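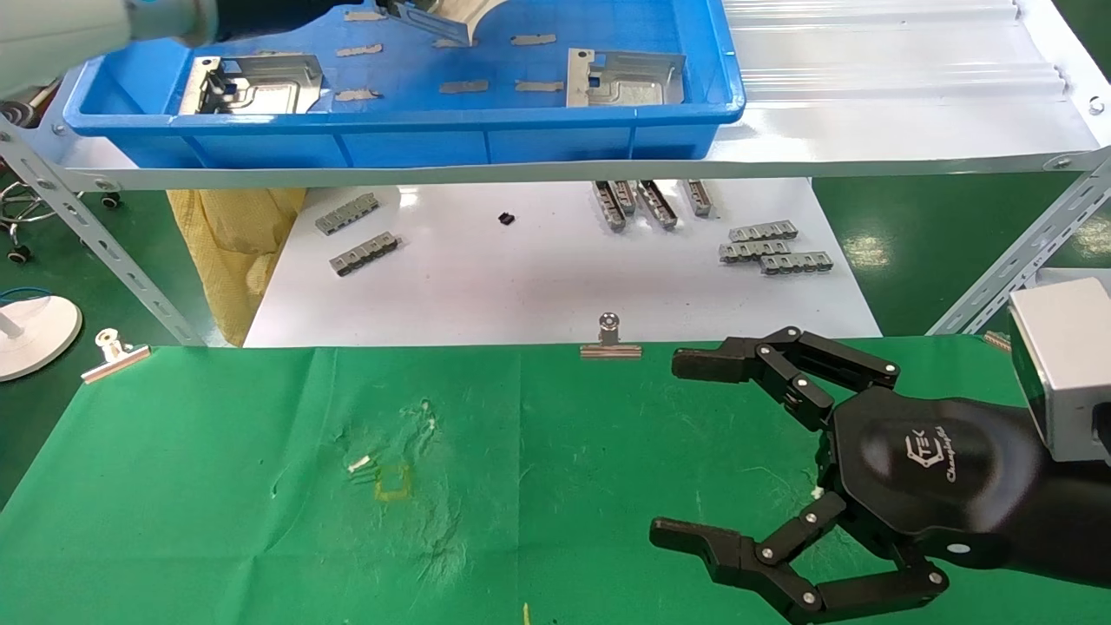
Multi-fingered hand in the open position at the bench station, with the parts shelving behind.

Report of a visit to the software and integration laboratory at Norora
Visit date: 2023-10-20
Prepared by Sorcha Tully for the Automation Methods Group

Purpose of the visit

The Group was invited by Norora to see the control and planning software used in its bench handling programme. Members had asked in the spring for a visit in which the software could be discussed with the people who write it. The visiting party consisted of Tadhg Mac an tSaoi, Visitación Robles and the author of this report. The hosts were Oriana Alarcón, who leads the planning team, and Sze-wing Lo, who is responsible for perception.

The morning was spent in the laboratory and the afternoon in a meeting room on the floor above, where the logs from the morning's runs were opened and discussed.

The bench station

The station shown to the Group is used for work on small sheet-metal parts. The hand carries the Changingtek name on the upper surface of its palm. The working surface is covered with a green cloth, clipped along its back edge, and the shelving beyond holds stamped brackets in a blue tray on the upper level, with slotted metal parts and connector strips on the level beneath.

Ms Alarcón explained that the layout is deliberately left alone between sessions. Parts are returned to the shelf by hand and are not set out to a pattern. The planner is therefore given a different arrangement each time, and the team considers this a fairer test than a fixture would be.

Control software

The hand and the arm are driven by separate processes which share a clock. The team uses a scheduler called Dotero, developed in-house, to keep the two in step. Each finger group is commanded as a single unit with one closing value, although the joint positions are recorded individually. Mr Mac an tSaoi asked whether this limited the grasps available. The answer was that it does, and that independent commands are supported by the interface but have been switched off until the contact model is better understood.

Before any approach, the software brings the hand to a fully open position and waits for the joint readings to settle. If they have not settled within 700 milliseconds, the attempt is abandoned and written to the log as a start fault. The Group was shown several such entries. Most came from a single morning on which the clock had drifted, and Dotero now refuses to start if the drift exceeds 2 milliseconds.

Perception

Sze-wing Lo gave a clear account of the difficulties presented by folded metal. A bracket with a rectangular opening may be read by the depth stage as two separate parts, and a raised flange can be lost altogether when it catches the light. The present approach fits a stored outline of each part to the colour view first, and consults the depth reading only to settle height and tilt. The stored outlines are kept in a library named Zúñiga, which held 323 entries at the time of the visit.

The creases in the cloth were also discussed. An earlier version of the software took a sharp fold for the edge of a part and planned a grasp on it. The surface is now modelled as uneven by default, with a tolerance of 8 millimetres, and anything lower than this is ignored unless the colour view supports it. Ms Robles observed that thin connector strips laid flat would fall inside that tolerance. This was accepted, and the team said that strips are at present found by colour and outline alone.

Planning

The planner treats the shelving as a set of solid boxes slightly larger than the metal itself. The uprights and the crossbar are each entered separately, so that the gap between the two levels remains open to the arm. Reaching into the lower level is the slowest part of any plan. Ms Alarcón put the typical planning time there at about four times that for the upper tray – a figure she hopes to reduce by keeping a store of earlier paths and adjusting the nearest one.

Grasp selection is handled afterwards. Candidate grasps are ranked by the clearance they leave for the fingers when open, then by distance from the edge of the part. The Group asked why force was not included. It was in the original ranking, and was removed when the team found that its estimates varied more between sessions than between grasps.

Logging and replay

The replay tool, Favetti, was for several members the most useful part of the day. It shows the planned path, the commanded finger values and the recorded joint readings on one time line, and allows any attempt to be run again against a newer version of the planner without using the station. Notes may be attached to a moment in the log and searched later. The notes seen by the Group were brief and of uneven quality, and Norora is considering a fixed list of terms.

Matters to be followed up

Norora will supply the written format of the Favetti log files, subject to the approval of its legal office.

Ms Robles will send the Group's own notes on thin parts to Sze-wing Lo.

A return visit by the planning team has been proposed for November, with the date to be confirmed by Mr Mac an tSaoi.

The Group records its thanks to Norora for the time given by its staff.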